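Report on the Wrist Fault in the Kitchen Trials

On 8/1/23 the Ulex arm stopped without warning during a simulated kitchen trial. The log showed that the wrist joint had passed its set limit by two degrees. Of 118 runs, 112 ended as planned.
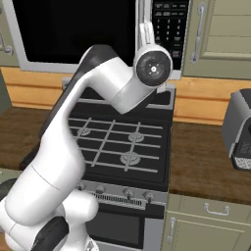 Villads Lauritsen and I traced four of the six failures to an old limits file, left in place when the model was updated in June. The other two remain unexplained. Until they are understood, the same motion plan must not be used on the real arm, and the stop threshold is not to be raised.

A further note will be posted once the tests have been repeated.

Recent posts
Moving our logs to Bratero
Joint limits in Plitarow
Chow: notes on a failed update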